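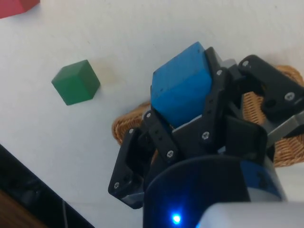
Blue block in the grip, with the finger screws showing. Posted by Yaa Nartey

Gripper screws working loose - how tight is tight enough?

Yaa Nartey
Tue 8 February

Hello everybody, and sorry in advance, I do go on a bit. I look after the little block cell we run at Ferkdale. It's one arm, a white table, a wicker basket and a handful of colored wooden blocks that get picked up and put in the basket, over and over, pretty much all day. I inherited it in August from a colleague who left me a very tidy cupboard and not one written word about maintenance, bless her.

My trouble is the linkage screws on the gripper. The small silver ones, you can see them all over the black finger brackets in my photo. Every couple of weeks one finger starts to feel sloppy. If I wiggle the tip by hand with the power off there's a bit of play, and when it's bad the block turns a little as it gets lifted and then catches on the rim of the basket. I snug everything up with a hex key, it's lovely for a while, and then it's back again. The counter said 961 picks the last time I had to stop and tighten, and the time before that it got to 1769, so I can't even say it's regular!

Last week I got impatient and gave the middle ones a really good turn, and now that finger opens slowly and makes a tiny creak. So I've obviously gone too far the other way. Should I be using threadlocker? Is there a proper order for doing them? And does it matter that the blocks are getting scuffed and the fingers don't have any pads on?

Thank you so much, any help at all is welcome, even if it's to tell me I've been doing it wrong since the summer.

Comments (2) - Share (9)

Severyn Antoniuk

Hi Yaa, what a nice clear photo. I've kept a pair of cells like yours going at Wolness for a good while now, and I think you've got two different kinds of screw there that want treating differently.

Some of them only clamp one piece to another. Those can be properly snug with a small drop of the removable threadlocker (the medium kind, please don't use the permanent one, I once spent an entire afternoon with a soldering iron getting a single screw out). The others are pivots, where the links have to swing. If you crank those down you squeeze the plates together, and that's very likely your creak and your slow finger. I can't tell from one photo which of yours are which, so move the fingers by hand and watch what turns against what.

What I do, start to finish:

Power off at the wall, and hold the arm if yours sags when the motors let go. Ours does. Take the block out of the fingers first.

Work on one finger at a time and leave the other one alone, so you always have something to compare with.

Back the pivot screws off half a turn. Take each one out, wipe the old gunk off the thread, put a tiny dab of threadlocker on the last few threads only, and run it in until the plates just touch. Then back off a hair. The finger should swing freely with no side to side wobble. Keep the threadlocker away from the joint itself, and check whether it's safe on your brackets if they're plastic, as some kinds will crack it.

Now do the clamping screws, a little on each and then round again, so you don't pull a bracket crooked.

Open and close the finger by hand maybe 19 or 20 times and feel for tight spots. Leave it overnight before you run it.

After that I put a dot of paint pen across each screw head onto the bracket. If the line breaks, that one has moved, and you can see it from your chair with a cup of tea in your hand.

I'd also look at how hard you're telling the gripper to squeeze. Wooden blocks weigh next to nothing. If the motor keeps pushing after the fingers have met the block, all that effort goes straight into the joints. I brought ours down bit by bit until a block slipped, then went up a notch, and the loosening very nearly stopped.

Hortensia Garrido

Just clean it and tighten everything, that's what we do. Works fine. Ours came from Heson and I don't think anybody has ever opened the manual.

Amerley Dankwa

I'd go with Severyn's way over simply tightening everything, with all love to Hortensia! A couple of small things to add to it.

Pads do help. We stuck thin rubber strips inside our fingers at Pascu and the blocks stopped twisting, and we could turn the grip down further too. You'll need to teach the closed position again afterward, as the fingers now meet a touch sooner. Go slowly the first few times.

Also check your drop point while you're at it. If a block is knocking the basket rim, every knock goes back up through the finger, so your loose screws and your catching might be feeding each other. I raised our travel height by the width of my thumb - very scientific - and fixed the basket down so it can't creep.

And if a pivot still creaks once you've backed it off, take it apart and look for a bent link before you reach for any oil. Do let us know how you get on, Yaa.

Comments (1) - Share (2)

Search this site Enter keywords Go

Related
Arm sags when powered off, is this normal?
Which hex keys don't round off small screws
Re-teaching a drop point after moving the table
Cable keeps rubbing at the wrist joint
Rubber strips peeling off gripper fingers (solved, thanks Zdenka Pavlović)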